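Pesquisar neste site... Pesquisar

O segundo braço

O orçamento tinha quatro páginas e eu conhecia de memória três delas. A quarta era de Daithí Kavanagh, que a escreveu à mão e ma entregou no corredor, dobrada em dois, como se entrega uma receita do médico.

– Leia isto antes de fechar as contas – disse ele.

Eu li em pé, ao lado da máquina de café. Dizia: dois braços, e depois, sublinhado, uma cozinha verdadeira.

Naquele tempo eu tratava das compras na Grevo havia menos de um ano. Tinha chegado a Drumisano com um português aprendido em livros, e na empresa falavam-no depressa e com metade das palavras. Nas reuniões eu escrevia tudo. Depois, em casa, passava as notas a limpo e procurava no dicionário aquilo que não tinha compreendido. Foi assim que aprendi a palavra "rubrica", a palavra "amortização" e a expressão "empurrar com a barriga", que foi usada a propósito do meu pedido de cadeiras.

O projeto chamava-se Pundia. Queríamos que um braço mecânico pudesse ajudar numa cozinha de pessoa idosa: pôr a mesa, passar um frasco, guardar o pão. Tínhamos para isto uma sala branca com uma mesa branca, e sobre a mesa havia cubos. O braço velho apanhava os cubos muito bem. Apanhava-os tão bem que a senhora da direção, quando trouxe visitas, pediu para ver outra coisa, e não havia outra coisa.

O fornecedor era a Mancuso. Mandaram-me uma proposta muito bonita, com o preço do braço na primeira página e todo o resto nas páginas seguintes, em letra menor. Eu fiz uma folha de cálculo. Pus numa coluna o que a Mancuso chamava essencial e noutra o que a Mancuso chamava recomendado, e passei uma tarde a telefonar para saber a diferença. O homem que me atendeu era paciente. Explicou-me que a pinça era recomendada.

– Mas sem a pinça – perguntei eu –, o que faz o braço?

– Mexe-se – disse ele.

Mudei a pinça de coluna.

Os cabos também estavam nos recomendados. Custavam 374 euros e eram, pelo que entendi, os únicos que serviam. A calibração custava 600 e fazia-se uma vez por ano, em março, quando o técnico deles passava pela nossa região. Se a quiséssemos noutro mês, pagávamos a viagem. Havia ainda uma linha de 50 euros com o nome "diversos de bancada", e ninguém ao telefone me soube dizer o que estava lá dentro. Deixei-a ficar. Já tinha ganho a discussão da pinça e não quis parecer uma pessoa difícil.

Com um braço, as contas fechavam. Sobrava até um pouco para as cadeiras. Com dois braços não fechavam de nenhuma maneira, e eu experimentei muitas.

Fui ter com Daithí ao fim do dia. Ele estava sentado no chão da sala branca, com as costas contra a parede, a ver o braço velho apanhar um cubo.

– Um braço – disse eu. – Posso comprar um.

– E a cozinha?

– A cozinha está na sua página. Na sua página não há preços.

Ele riu-se, mas não muito. Tinha o costume de esfregar o joelho quando pensava, e esfregou-o durante bastante tempo.

– A minha mãe deixa o pano de cozinha em cima do forno – disse por fim. – Sempre deixou. Eu ralho com ela e ela deixa na mesma. Agora diga-me em que lugar desta sala é que o braço vai aprender que existe um pano em cima do forno.

Olhei para a mesa branca. Não respondi, porque a frase que eu tinha pronta era sobre o prazo da proposta, que acabava em breve, e pareceu-me uma frase pequena.

Nessa noite refiz a folha. Tirei o segundo braço e, no lugar dele, escrevi "cozinha". Depois fiquei a olhar para a palavra, que não tinha número ao lado. Uma bancada nova, com montagem, era mais cara do que o braço velho. Uma sala nova nem se discutia. Pensei nos apartamentos por cima da loja de ferragens, que estavam há muito tempo para alugar. Eu tinha visitado um deles quando procurava casa e recusei-o por causa da escada. Lembrava-me de que a cozinha tinha uma bancada de mármore que não combinava com mais nada.

Telefonei à dona de manhã. Pediu 400 euros por mês. Perguntou se eu tinha animais.

– Não, senhora.

– E faz barulho?

Pensei no motor do braço, que fazia um som parecido com o de alguém que arrasta uma gaveta com cuidado.

– Pouco – disse eu. – E só durante o dia.

A reunião foi a 10 de novembro de 2021. Levei quatro páginas, desta vez todas minhas. Na noite anterior tinha ensaiado a apresentação em voz alta, na cozinha da minha casa, e emendado duas concordâncias. A diretora financeira leu a primeira página, saltou a segunda e parou na terceira.

– O que é isto, "renda de habitação"?

– É a cozinha.

– A Grevo vai alugar um apartamento para uma torradeira?

Alguém riu. Eu sentia as orelhas quentes, mas tinha a resposta escrita e li-a como estava escrita. Disse que um braço comprado para uma mesa vazia aprende mesas vazias. Disse que a proposta com dois braços passava o limite, que a proposta com um braço e a sala branca respeitava o limite e não servia para as visitas, e que esta era a terceira. Disse também que a renda se podia cancelar de um mês para o outro, coisa que com um braço não acontece. Esta última frase não estava no papel. Saiu-me com o verbo no tempo errado e ninguém reparou, ou então repararam e foram educados.

– E a pinça? – perguntou ela. – Da última vez a pinça veio depois, noutra fatura.

– A pinça está incluída. Mudei-a de coluna.

Ela olhou para mim pela primeira vez naquela manhã, e assinou por baixo da soma.

Daithí não falou durante a reunião inteira. Saímos juntos e descemos a rua até à loja de ferragens, porque ele queria ver a escada. Contou os degraus e disse que o braço subia em duas caixas, e que ele próprio levava a mais pesada, o que depois não fez.

O que veio a seguir foram semanas de coisas pequenas. A Mancuso enviou o braço para a morada antiga. O carregador não quis assinar o meu papel e eu não quis assinar o dele. Os diversos de bancada chegaram num envelope almofadado: eram abraçadeiras de plástico, um pano para limpar lentes e uma chave sextavada igual a outra que já tínhamos na gaveta. Guardei o envelope com a fatura.

Também foi preciso encher a cozinha, e para isto não havia rubrica. Pedi às pessoas da equipa que trouxessem de casa aquilo que usavam. Eu tinha medo de que comprassem tudo novo e igual, que arrumassem a bancada como uma montra. Mas as pessoas trouxeram o que tinham. Uma colega trouxe uma caneca branca com a asa verde-escura e pediu que não se partisse, por favor, se fosse possível. Daithí apareceu com um saco da mãe e tirou de lá um pano branco com riscas finas, azuis e de um vermelho alaranjado. Pô-lo em cima do forninho sem o dobrar.

– Aí não – disse eu, sem pensar.

– Aí mesmo – disse ele.

Registei tudo na folha do inventário, com o valor de zero euros e o nome de quem emprestou. O valor de zero euros deu problemas ao programa, que não o aceitava, e durante algum tempo a torradeira preta de duas fatias valeu, nas contas da Grevo, um cêntimo.

Na manhã do primeiro ensaio cheguei cedo. Subi a escada, que continuava a ser má, e entrei sem acender a luz do corredor. Daithí já lá estava, com um cabo na mão e outro entre os dentes. Fez-me sinal para eu não me encostar à bancada. A tábua de cortar estava a meio do mármore. Os frascos e a caneca estavam em fila ao fundo, com a colher de pau metida na panela preta, e do lado direito, sobre a madeira, alguém tinha deixado duas garrafas deitadas.

– Arrumo aquilo? – perguntei.

Ele tirou o cabo da boca.

– A senhora arruma a sua cozinha todas as manhãs?

Não arrumava. Sentei-me na cadeira da entrada, a única das cadeiras que tinha sido aprovada, e abri o caderno numa página limpa. No cimo escrevi a data e, por baixo, o que ainda faltava pagar. Depois a luz no braço ficou azul, e eu pousei a caneta.

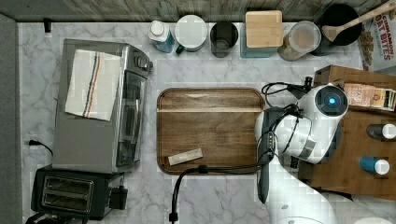

O segundo braço: o que ficou por pagar

Renda de março. Calibração, quando vier o técnico. Um tapete para a escada – perguntar à dona se ela divide a despesa. Devolver a caneca no fim do projeto, inteira.

Cadeiras: pedir outra vez.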